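Handout 2, Sampling and Measurement. Notes by Efren Navarro, revised by Bernadette Charpentier.

Last week covered how to word a survey item. These notes cover who gets the survey and how far the results can be trusted.

## Population and sample

The population is everyone you want to say something about. The sample is the part you reach. In the Hitwood commuter survey the population was all adult residents, and the sample was 502 people drawn from the town address list.

- Write down the population before you pick a list.
- Check the list for gaps. The Hitwood list left out new apartment buildings.
- Keep a record of refusals.

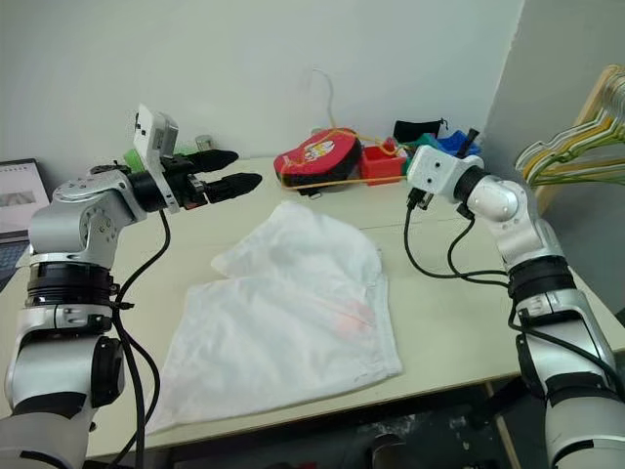 ## Random and convenience samples

In a simple random sample, every person on the list has the same chance of being drawn. Number the list and use a random number table. Don't pick names by eye.

A convenience sample takes whoever is nearby. The Festia store survey stopped shoppers at the door at 10 a.m., so people who work mornings were mostly missed. A larger sample drawn the same way would have the same problem.

## Nonresponse

Almost 30 percent of the Hitwood sample never replied. If those people differ from the ones who did, the results are biased. Send a reminder, then compare early and late replies by age and neighborhood.
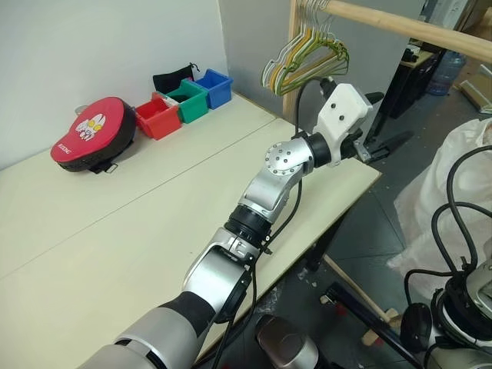
**If I draw 20 more names to replace the people who refused, is the bias gone?**

The bias stays. The new names bring the count back up, but the people who refused are still missing from the results.

For next time, read the Kaczorowski chapter on weighting and bring your draft sampling plan (one page, typed).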